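How to cover kids' paperbacks so they last

32 shares | 3 comments

Quick one, January is when ours start falling apart. You need clear book film (I use the Plimutis roll, any will do), scissors, a ruler, a soft cloth. Wipe the covers first. Dry cloth, no spray. 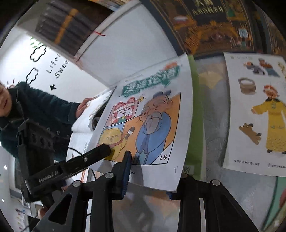

Lay the film shiny side down, book open on top. Leave 2 inches all the way round. Cut. Snip the corners off at an angle or they bunch up. Then two small cuts at the top and bottom of the spine, fold those flaps in.

Peel slowly. Only a bit of backing at a time!! I pulled the whole sheet off once and it stuck to my sleeve, then the table, then itself. Smooth from the spine outward with the ruler wraped in the cloth.
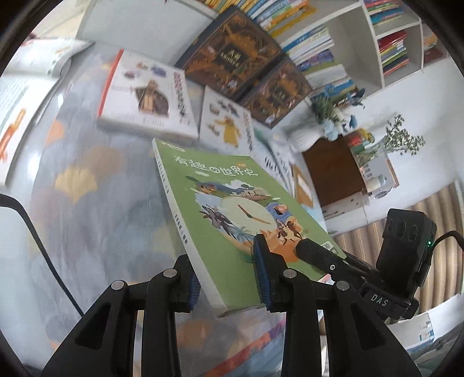 Bubbles: pin prick, press flat. Big crease, leave it, lifting will tear the ink off. Anything over 300 pages I do with the looser Gimgate sleeves instead, the film pulls on a thick spine and it wont close right.

Stack under something heavy overnight. Name label goes on before the film, not after. Forgot that again.

3 comments | Share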